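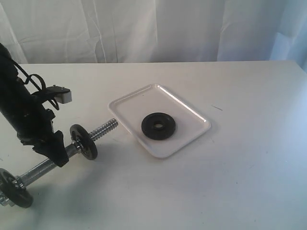

Por que os discos de um haltere não caem da barra?

Porque são presos por uma porca, uma peça que gira numa rosca e aperta o disco no lugar. Enquanto ela estiver bem apertada, dá para levantar, abaixar e inclinar o haltere, e os discos continuam onde estão.

Parece simples, né? Mas tem muita ciência escondida aí, e é disso que vamos falar nesta página da Jollov!

O que é um haltere?

É um peso feito para segurar com uma mão só. Existem halteres inteiriços, que têm sempre o mesmo peso, e existem os desmontáveis, que são os mais divertidos de entender. O desmontável tem uma barra, discos que entram pelas pontas e porcas para segurar tudo. Quer mais peso? Põe mais um disco. Quer menos? Tira um. É quase um brinquedo de montar, só que bem mais pesado.

A barra áspera

Repare na barra prateada: ela brilha, mas não é toda lisinha. O metal tem um desenho em relevo, cheio de risquinhos. Esse relevo se chama recartilhado (que palavra boa de falar em voz alta!). Quando a gente faz força, a mão sua, e uma mão suada escorrega com facilidade num metal liso. Os risquinhos aumentam o atrito, que é a força que dificulta o escorregão. A sola do tênis usa a mesma ideia, e a tampa de muita garrafa também. Passe o dedo na lateral de uma tampinha de plástico e sinta.

A rosca: uma rampa enrolada

Agora a minha parte preferida. Na ponta da barra há um caminho em espiral, subindo e dando voltas. É a rosca.

Faça este teste. Corte um triângulo de papel com um cantinho reto, como metade de um quadrado cortado na diagonal. Pinte a beirada inclinada com caneta colorida. Depois enrole o papel num lápis, começando pelo lado reto mais alto. Viu a linha colorida dando voltas? Você acabou de transformar uma rampa numa rosca!

E para que serve uma rampa? Para fazer menos força num caminho mais comprido. Empurrar uma caixa por uma rampa é mais fácil do que erguer a caixa de uma vez. Com a porca acontece a mesma coisa: você dá várias voltas, que são o caminho comprido, e ela anda só um pouquinho pela barra. Em troca, aperta com muita força. Uma criança girando uma porca com os dedos consegue um aperto que jamais conseguiria só empurrando.

Para que lado gira? Na maioria das roscas, para a direita aperta e para a esquerda solta — igual à tampa do pote de geleia.

O furo no meio

Todo disco desses tem um furo bem no centro, e o lugar do furo importa demais. Como ele fica no meio, o peso se espalha por igual em volta da barra. Se o furo ficasse perto da borda, o disco ia querer girar até a parte pesada ficar embaixo, e o haltere daria uns trancos na mão.

Pelo mesmo motivo, as duas pontas da barra devem ter o mesmo peso. Imagine 7 quilos de um lado e 12 do outro: a barra ia tombar para o lado mais pesado na hora! É como uma gangorra com um gato numa ponta e um elefante na outra. (Tá bom, exagerei no elefante.)

Você pode sentir isso com uma régua. Apoie a régua deitada sobre um dedo, bem no meio, até ela parar quieta. Agora ponha uma borracha numa das pontas. Caiu? Tente de novo com duas borrachas iguais, uma em cada ponta. O ponto onde tudo fica equilibrado se chama centro de gravidade, e no haltere bem montado ele fica no meio da barra, justamente onde a mão segura.

Na hora de montar e guardar

Halteres são coisa de gente grande, e criança só mexe neles com um adulto por perto. Um disco que cai no pé machuca de verdade! Se você for ajudar, combine assim com o adulto:

Quem carrega os discos é ele.
Você confere se os dois lados ficaram iguais.
Os dois olham as porcas antes de alguém levantar a barra.
Disco sem uso fica deitado, nunca em pé, porque em pé ele sai rolando — é uma roda, afinal!

Uma bandeja com beirada é ótima para deixar um disco solto, e as porcas podem ir num potinho.

Palavras novas

Recartilhado: relevo feito no metal para a mão não escorregar.
Rosca: espiral por onde a porca caminha.
Atrito: força que atrapalha uma coisa a deslizar sobre outra.
Centro de gravidade: ponto de equilíbrio de um objeto.

Agora procure roscas na sua casa. Comece pela cozinha e olhe as tampas dos potes, depois a torneira, a lâmpada do abajur (desligada!) e o tubo de pasta de dente. Desenhe as que encontrar e marque com uma setinha o lado que aperta.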